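Visits > Open Days > Wandano Laundry House

I have wanted to see the Wandano open day since last January, and on Thursday I finally got on the bus with my sister and went. What a good afternoon! They let 60 people in at a time, so you can wander the wash rooms at your own pace and ask as many questions as you like (I asked a lot).

Verna Abernathy took our group through the sorting hall first. She has sorted clothes there for years and still gets excited about a good wool blanket. Each bag gets a numbered tag, and ours for the demo was 347 – my sister wanted to keep it, but they need them back. Then came the folding tables, where Hollis Haddad folded a fitted sheet so flat that people clapped. I had a try and made a ball.

My favorite part was the practice room upstairs, with ordinary home machines like the ones most of us have. Verna talked about small loads, zippers, what to do with dark and bright things, and why she wipes the rubber seal around the door every single week. I have never once done that, and I went home and did it the same night. She also showed us how to find the filter behind the little round cover down low. So many heads nodding, so many guilty faces!

Tea was in the Oyelaran room next door, with ginger cake and 2 kinds of soap to smell. Take bus 53 if you go, it stops right by the gate, and get there early enough for the practice room, as it fills up fast and you'll want a place near the front.

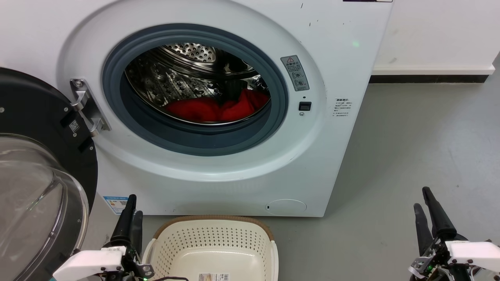
The last group goes up at four, and my sister and I already have our names down for the ironing day.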